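Workshop notebook, hand grippers, February

Puratholm build, second pair. Started after lunch, stopped when the lights in the front half went off at 7:40 pm.

I meant to write only about the finger pads today, but the afternoon wandered off on its own, so this is going to be a longer entry than Liesl likes (sorry, Liesl, skip to the cable part, that one's yours).

Pads first. We had been living with the first batch for a good while and I was tired of how stiff they felt at the root. The new ones came out of the mold in one go, with the fine ridges running across the inner face and a smooth rim all the way around. I trimmed the flash with nail scissors, which is slow but I find it very soothing, and pressed them onto the Nimerley base. The fit is snug. I had to take the left one off again after I trapped a crumb of silicone under it, and of course it went back on beautifully the second time, with no swearing at all.

Then we both put on headsets and held the things properly for a while, which I wish we'd done weeks ago. You learn so much more about a housing from holding it than from turning it around on a screen!

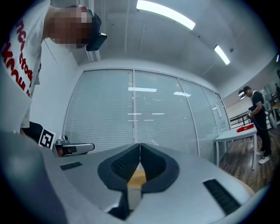

New pads on, closed to a V. Ridges on the inside faces.

Notes from the holding session, as they came:

The gray shell is comfortable until you tilt your wrist inward, and then the lower edge digs in a bit. Lensa says she doesn't feel it. Her hands are smaller than mine, so I'm going to take 2 mm off that edge on one shell only and we can compare.

Weight is fine. I put the bare shell on the kitchen scale and got 172 g, which I'm happy to leave alone until the Moges boards arrive and we know what else has to go inside.

Cable. Liesl, this is you. It still hangs straight down out of the gripper and you notice it every time you turn. I tried looping it back along the forearm with a bit of Velcro and that was worse, it tugged at the wrist. Could you print the little side exit you sketched on the back of the Ranano invoice? I have the sketch, it's taped inside the front cover of this notebook.

Screws: used up all four of the short ones. The longer ones in the blue tin bottom out before the head seats, so please don't be tempted.

After a cup of tea I moved over to the round table to try both hands together, with the straps on and the marker cubes fitted. I'd set out the flat gray box because its raised rim seemed like a fair thing to aim for, and a little green and white card next to it for something really thin. I spent over an hour there and enjoyed it very much. 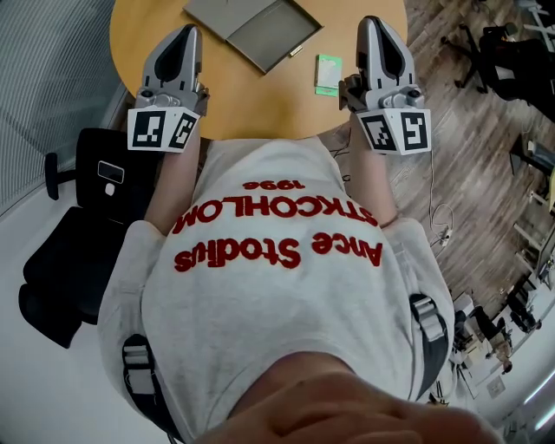 Left for next time

Shave the lower edge on one shell (me).

Side exit for the cable, in black if there's any left on the spool (Liesl).

Check that the cubes sit square on their mounts. I pushed them on by hand and would trust them more with a dab of glue, but ask Lensa before gluing anything, she may want to swap markers.

Shoulder straps: mine need to come up a notch. Whoever has the spare buckles, could they go back in the drawer with the webbing?

Order more short screws.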